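Jundlow Project Report: Which Hand Should Hold the Fruit?
October 20, 2019

Our project started in April with a question that sounded small: if you give a humanoid a hand with fingers, is it really better at picking up soft things than a plain two-jaw gripper? We had access to both kinds for one term, the Ragab five-finger hand and the Pumard parallel gripper, and we wanted numbers instead of opinions. (We also really wanted to play with the hand!)

Setup

Both end tools were run from the same Turkirura controller, with the same arm speed and the same operator station. Each trial was one pick and one place. We used 3 kinds of objects: something stiff (a plastic bottle), something small and hard (a wooden block), and something soft and lumpy. For that last group we chose grapes, still in a bunch, and they turned into the best part of the whole project.

We logged 120 trials for each tool, split evenly between the objects. A trial counted as good if the object ended up where it was supposed to go without being dropped or squashed. Grapes were checked for split skins afterward, by hand, with a paper towel.

What we saw

On the block, the Pumard won easily. It closes straight, it closes fast, and there is very little to tune. The bottle was close to a tie. Then we got to the grapes and everything changed. The two flat jaws pinched whichever berries were nearest and let the rest swing, while the fingers could wrap around the bunch and spread the load. Watching the hand carry a full bunch over to the bowl was a great moment for our team, and it made up for some 925 lines of finger control code that we had rewritten more than once.
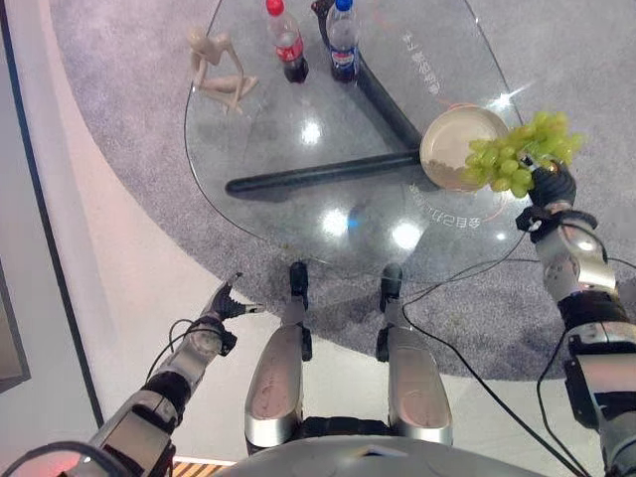 Our lab partner group wasn't convinced after reading the draft. They wrote back that we had tuned the fingers for weeks and the jaws for one afternoon, so part of the grape result could come from our effort and not from the hardware. They asked what would happen if the Pumard got soft pads and a lower closing force.

Fair point, and we loved getting it. We did lower the force on the Pumard, but we never tried pads, and the time we spent on each tool was definitely uneven. We have added this to the limits of the study.

Other limits

The operator could see which tool was mounted, of course, and got better with practice. We ran the jaws first, so the hand may have gained from that. Bunches also vary a lot in size, and we only weighed the ones from the last session.

Next steps

Swap the order, cut foam pads for the Pumard jaws, and repeat the grape trials with both tools. We would also like to log motor current on every finger, so we can tell a firm hold from a lucky one. The controller already has a spare channel for it.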